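Home > Reading together > Sets and kits

The Trarel Read-Aloud Set
Story talk cards for parents and children, ages four to nine
£30, in stock

I started making these when my eldest was at the stage where every book got "it was good" and a shrug. We'd read a whole chapter together, I'd ask what she thought, and that was my lot. So I wrote a few questions on the backs of old envelopes and kept them by the bed, and my sister wanted some, and then her neighbour did too, and you can guess how it went from there!

The set is 85 cards in a box. Each has one thing to ask or try after you've read something, and it works with any storybook you already own or have out from the library. You don't have to buy our books (we don't sell any).

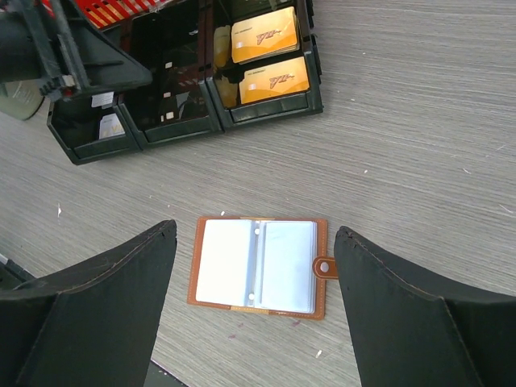

The cards are bank card size, which I fought for, as my first printer wanted them as big as postcards and they wouldn't have gone in a coat pocket. I like to pull out a handful on Sunday-ish and leave the rest on the shelf. If you've got a card holder knocking about, use that - a brown leather one that opens out flat on the table is just right, with the family choosing tomorrow's card over breakfast. Ours has jam on it. It doesn't come with the set, sorry, and neither does the jam.

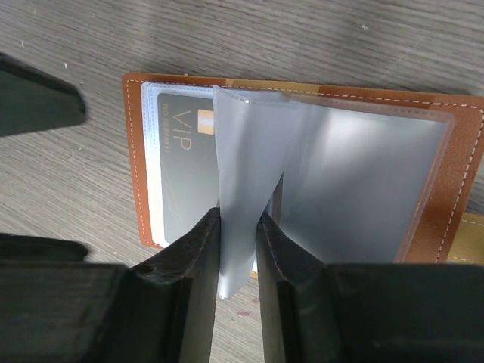 WHAT YOU GET

85 story talk cards, matt, rounded corners
6 blank cards for your own questions
A lidded box made from recycled board
A fold-out sheet for grown-ups with hints for tired evenings

The cards come in colours by how much energy you've got left. Green ones are for a two-minute chat (Who would you have round for tea?), yellow ones want a bit more thinking, and blue ones involve getting up and doing something, so don't pick a blue one at lights out. I've learned that the hard way more than once.

The wording was checked by Rosemarie Mühlbauer, who taught infants for more than 10 years and was very firm with me about anything that sounded like a test. She crossed out lots of my favourites. She was right about most of them, though I did sneak the dragon one back in.

Shy children often like to hold the card and ask you the question first. Let them. My son did that the whole of January and wouldn't answer a single one himself, then one night he wouldn't stop talking and we were late for bed. 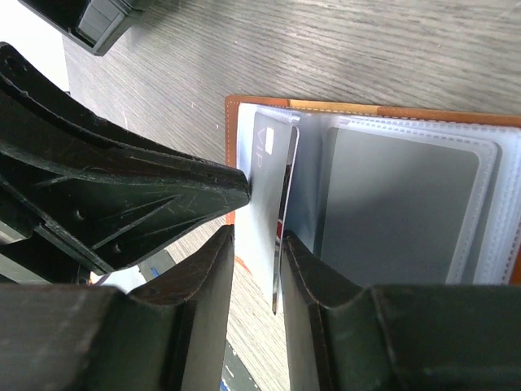 DELIVERY AND RETURNS

I pack everything myself at Arside and post on weekday mornings. It should fit through an ordinary letterbox, but do tell me if yours is one of those tiny ones and I'll take the lid off and wrap it flat. Send it back within 30 days if it isn't for you. I only ask that the cards are all there, so have a look under the sofa first.

QUESTIONS I GET ASKED

Can I use them with two children at once?
Yes, and I do. Give them a card each or they'll squabble.

Are they wipeable?
A damp cloth is fine. The dishwasher is not, as one customer in Etport was kind enough to find out.

Do you do a set for older readers?
I'm working on it. My eldest is helping and she has a lot of opinions now - drop me a line if you'd like to hear when it's ready.

Page updated 6 Aug 2021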